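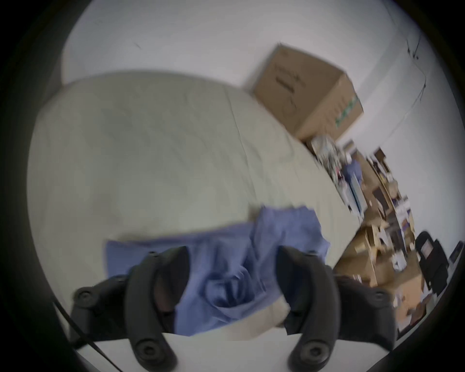 Jussara Fontes folds everything on the bed. She has rented the same room in Dorncombe for eight years, and in that time, she says, she has never once owned an ironing board. "I did my washing on a Sunday at home as a girl and my mother folded on the bed, so I fold on the bed! It's the biggest table in the house and it's at a kind height if you kneel."

She is a joy to listen to on the subject. We talked for 50 minutes, and most of that was about corners.

"Pull the sheet first. People skip it and then wonder why their shirts come out crooked. Then lay the cloth down and leave it alone for a moment, have a look at which way it wants to go."
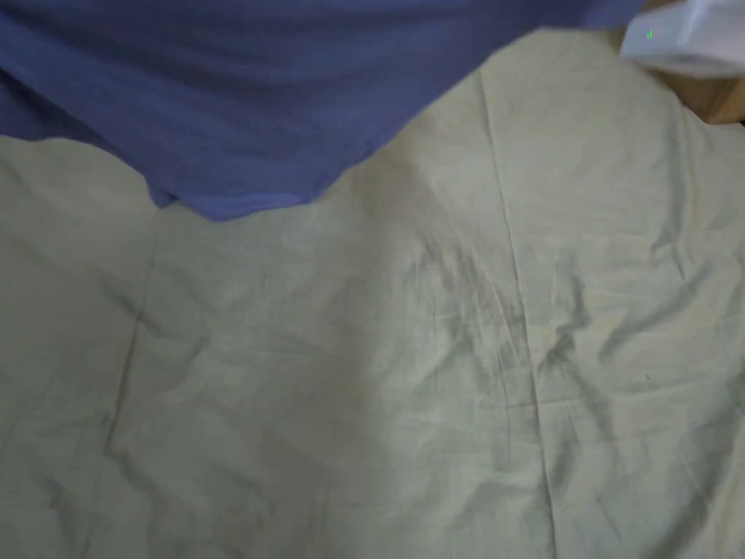
Blue things first

Jussara sorts by colour before size, a habit she picked up in August while helping her neighbour Minar move house. "Blue first, then whites, then the socks, which I leave for the radio."
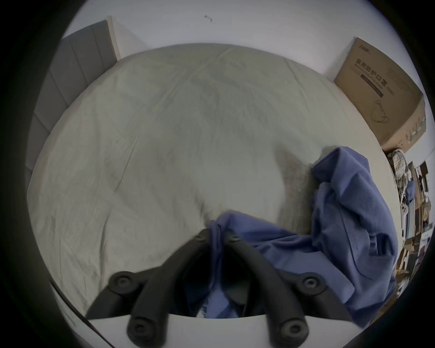
Storage is her other great love, and she gets quite carried away (so did I). She keeps things in whatever box comes to hand, and won't hear of buying baskets. A big brown carton that once held face masks, going by the drawing printed on it, stands against the wall past the corner of the bed. "A strong box is a strong box. Put your winter jumpers in it and write on the lid."

And the shelves? She laughed. "Ask me in the spring."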